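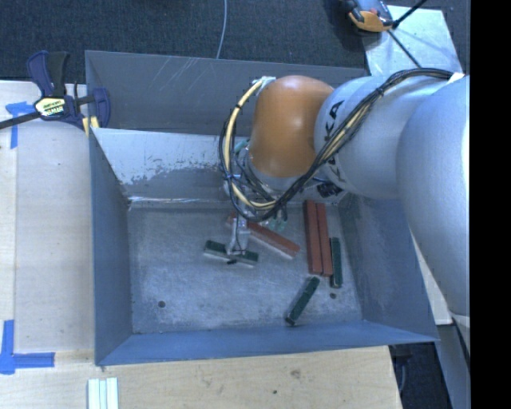 Metal bins at the packing bench – speaker notes
Sep 7, 2018

Slide 1. Title

Thank people for staying past lunch. Say where I work: the packing floor at Hamstead, and before that the stockroom at Sandley. The talk is on open-topped metal bins, how they wear and how we look after them. It runs twenty minutes with questions at the end. Handout is by the door.

Slide 2. Why bins

We handle small solid parts. Blocks, spacers, short lengths of bar. Most of them spend more time sitting in a bin than anywhere else in the building. When we went through our damage reports in February, a lot of the marked parts had picked up their marks in the bin. We had been blaming the conveyor.

Pause here. Someone usually asks which parts. Painted ones, mainly.

Slide 3. The shape

Go back to the title picture for this. Tall back panel, then a sloping inner surface, then the floor. Sheet metal all through, open at the top. The slope brings parts down to where you can reach them. A straight-sided box holds more, but you end up digging in the corners.

Ours sit on plywood tops. We tried bare steel benches at Sandley and the noise was hard to live with. Plywood also gives a little when a full bin gets set down.

Slide 4. Reading the wear

Stay on the picture. Three places to look.

The slope: there's a rough, darker patch along the lower half with a ragged edge. I check that area first on any bin. Run a gloved hand over it. If the glove catches, the bin comes off the bench.

The floor: cloudy scuffs and fine scratches. I don't worry about these. A floor can look bad and still be smooth.

The back panel: thin diagonal scratches near the top. Also cosmetic. We note them on the card and leave them.

Slide 5. Holes and seams

The floor has two small round holes. On our bench we look at holes twice, once for burrs and once for anything stuck in them. Grit collects there. A pipe cleaner works fine.

Seams need the same attention. Look along the rear edge of the floor, where the metal is bright. Wipe along a seam, never across it. Across pulls lint off the rag and leaves it behind.

Slide 6. Loading

Stand the blocks in a row if they'll stand. It takes longer and people complain for the first week. A standing row is easier to pick from and easier to check by eye. Leave some floor clear at the front.

Don't tip a carton straight in. Lower it, open the flap, slide the parts out. If you only change one habit after today, I'd pick that one.

Slide 7. What we changed

The old rule at Hamstead was to replace a bin when somebody complained. Now we inspect every 3000 loads, or sooner if a part comes out marked. Each bin has a number and a card. The check takes 9 minutes with the bin empty.

We started with 2 bins on one bench, then moved to the whole floor. We have about 100 in use. Mention the Wulari liners – we tested them, they protected the paint well, but they slid on the slope and we went back to bare metal. Might be different with a flatter bin.

Slide 8. Cleaning

Brush first, dry. Then a damp rag, then a dry one. No wire wool on the slope, ever. Empty the bin completely before starting, including the corners.

Slide 9. Questions

Likely ones: cost of liners (on the handout), whether plastic is better (quieter, but ours cracked at the rim), who signs the card (whoever did the check).

The Ó Flaithearta site is trying a deeper bin with the same slope. No results yet. Offer to send them on when I have them, and leave the sign-up sheet at the front table.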